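I keep getting asked how I dye and wash plain cotton at home without ruining it, so I'm putting it all in one thread. Mostly this is about the washing, which is where people go wrong.

Background: I sew table linens and sell them at the Trurneck market. I've logged every piece I've made in a notebook. The log is at 1113 as of this morning. Nearly all of it is plain white or off-white cotton.

First thing. Wash the fabric before you cut it. New cotton usually has a finish on it that keeps it stiff on the bolt. Dye won't take evenly over that finish, and the fabric will shrink later, after you've already hemmed it.

I cut a yard square and measure it before and after the first hot wash. The cotton I get from Brevus comes out a little over an inch shorter along the length and barely changes across. Yours will be different. Measure it yourself and write it down.

For the wash I use the hottest setting, a small amount of plain detergent, and no softener. Softener leaves a coating. If you've used it in that machine for years, run one empty hot cycle first.

Drying. I hang everything. The dryer sets creases if you leave a load sitting in it, and I always leave a load sitting in it.

On wrinkles: I stopped ironing fabric before marking it out. Small creases don't matter for a rough cut. I iron once, right before I pin the hem.

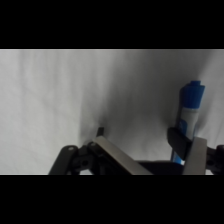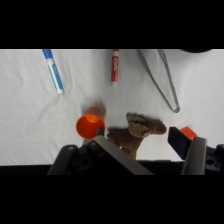
White cloth in both, creases and all. Blue and red markers in the second.

Marking. Use chalk or a washable fabric pen for anything that will touch the finished piece. Dry-erase ink is not made for cloth and I would not count on getting it out. I use those for the whiteboard where I keep orders.

If you do get dry-erase on cotton, don't rub it and don't put it through a hot wash. Put a rag underneath, dab with rubbing alcohol from the back, move the rag to a clean spot, and repeat. Then wash cold. I've had it come out completely and I've had it leave a gray patch.

Dye next. I use the Itirska powder, the small packets. One packet does a tablecloth if you want a pale color, two if you want it to look like the picture on the front. Dissolve it in a jar of hot water first and strain it through an old stocking. Undissolved powder makes dots, and the dots don't leave.

Keep the fabric moving for the first 10 minutes. After that you can stir it every so often. People skip this part and then write to me about blotches.

Rinse until the water runs clear. It takes longer than you want it to. Dark blue is the worst one.

Of everything in the log, 439 pieces are dyed. I wrote off 109 of those as seconds, nearly all from the first year, and most of those were uneven color. I sold them cheap as drop cloths and napkins for picnics.

Someone asked about the Rajan cotton. It's heavier and it holds a crease longer, but it hems very flat. I'd buy it for napkins and not for a big tablecloth, it gets heavy when it's wet and pulls on the line.

I'll do hems and mitered corners in a separate thread, probably in February when the market is closed.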